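Stokex Nr. 28: Nachträge zur Kolorierung

Nach der letzten Folge kamen mehrere Mails zur Neuausgabe von Stokex, fast alle zum selben Punkt: Warum sehen die Farben im Sammelband anders aus als in den Heften? Ich habe mir deshalb Heft 28 noch einmal vorgenommen und Seite für Seite mit dem Band verglichen. Der Podcast dazu erscheint am Samstag, den technischen Teil schreibe ich lieber auf.

Zur Ausgangslage: Die Hefte sind auf ungestrichenem Papier gedruckt, der Sammelband von Caluvberg auf gestrichenem. Er hat 437 Seiten, Heft 28 beginnt auf Seite 156. Auf ungestrichenem Papier laufen die Rasterpunkte stärker zu, Mitteltöne werden dunkler. Wer dieselben Daten unverändert auf gestrichenes Papier bringt, bekommt offenere Mitteltöne und härtere Kontraste. Genau so sieht der Band aus. Eine Anpassung der Tonwertkurven kann ich nirgends erkennen.
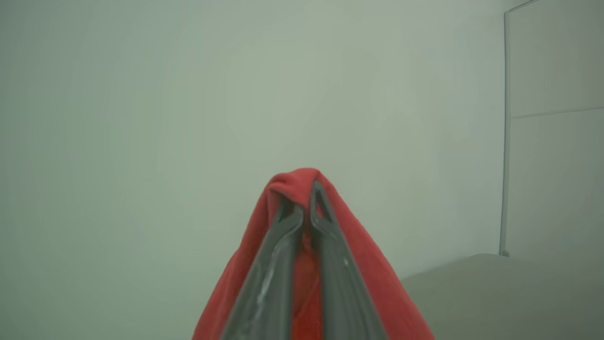
Am stärksten betroffen ist der Umhang von Hoarau. Im Heft besteht er aus drei Stufen: Grundton, Schatten, ein schmales Licht an der Oberkante der Falten. Im Band ist das Licht fast weg, und der Umhang wirkt wie eine ausgeschnittene Fläche. Bei echtem Stoff ist die Abstufung deutlich, auch wenn er nur als einfacher Kegel nach unten fällt: Das rote Tuch im Foto geht an den hellen Stellen ins Orange und wird in den Falten karminrot. Der Farbton verschiebt sich also mit der Helligkeit. Die Heftfassung macht das über mehr Gelb im Licht und etwas Cyan im Schatten. Im Band liegt der Gelbanteil überall nahezu gleich.

Bei den Nachtszenen auf Erkance ist es umgekehrt, sie profitieren vom besseren Papier. Die Schraffuren in den Hintergründen waren im Heft teilweise zugelaufen und sind jetzt lesbar. Auf der Doppelseite mit dem Hafen sind 6 Panels dadurch erstmals vollständig zu entziffern, inklusive der Beschriftung an den Containern.

Noch zum Lettering: Die Sprechblasen wurden neu gesetzt, die Soundwords nicht. Der Zeilenabstand ist etwas enger, zwei Trennfehler aus dem Heft sind korrigiert, ein neuer ist dazugekommen. Wer die Hefte im guten Zustand hat, sollte sie behalten. Heft 29 folgt im Mai, sofern ich bis dahin ein Exemplar ohne Wasserschaden finde.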